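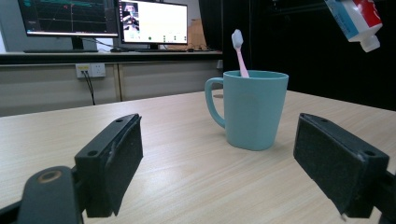

3.2 Shared-cup storage

Households in the Brarkville survey were asked where the toothbrush and the paste go after use. 200 asked, 33 dropped for blank forms. The most common answer by far was one cup for both – brush in, tube in, done. Drawers and wall holders came a distant second. Coman's earlier Valside diary entries (1,674 of them, collected in July) point the same way, tho his coding lumped cups and glasses together.

Order matters less than we expected. Some put the brush in first, some the tube. What people did care about: bristles up and clear of the rim. Figure 2 has the usual arrangement, tube and brush upright in a single teal cup, bristles well above the rim.
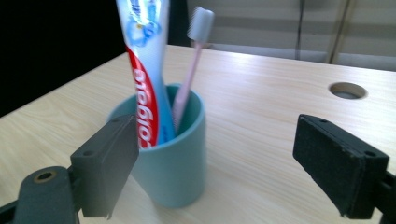
Does the tube crowd the brush? In most homes it did not, as long as the cup held one brush only; complaints started with the second brush.

Figure 2. Toothpaste tube and pink toothbrush kept in one cup.

Tube orientation was messier. Cap down was prefered by people who squeeze from the end, cap up by nearly everyone with small children. Not tested further. Tănase codes both as "upright" and we follow him in Section 4.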